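Session 7 – Budgeting for Equipment
Course handout, Szymon Kaczmarczyk

Last week most of you priced a robot and called it a budget. Damian Tomaszewski marked the worksheets and has asked me to say he is recovering.

Start with the task. Our running case is picking up household litter: wrappers, receipts, tissues, plastic bags. Write down what gets picked up, where it goes, and what the floor is like. A shaggy rug belongs in your plan on page one, before anyone falls in love with a set of wheels.
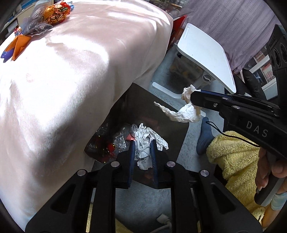 Next, the hand-held gripper. Budget for 2 units per station, then add spare pads and screws. The Onbridge quote on your sheet says 1297 per unit and leaves out pads, shipping and the cord. Giten includes all of these and charges for training. Pick your poison, but put both quotes in the same table so the total line means something.

Labor is the line everyone forgets – a hand tool comes with a hand, and the hand expects to be paid. In the Dudek plan, labor passed the hardware cost by the end of January. The Dudek plan had one row for labor. It said "misc."

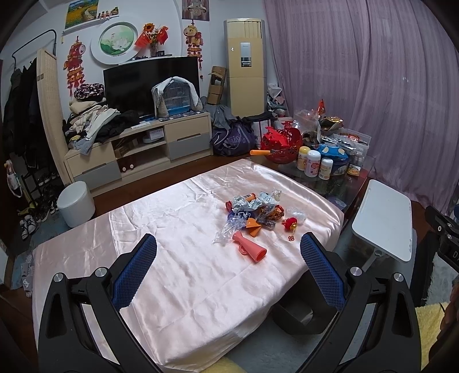
Then storage, repairs and replacement. Assume 17 percent of the purchase price per year for upkeep, and show it on its own row. If your supplier is Mudik, read the warranty twice and bring a snack.

For next session: redo your worksheet with all rows filled in. "TBD" is not a number. I have checked.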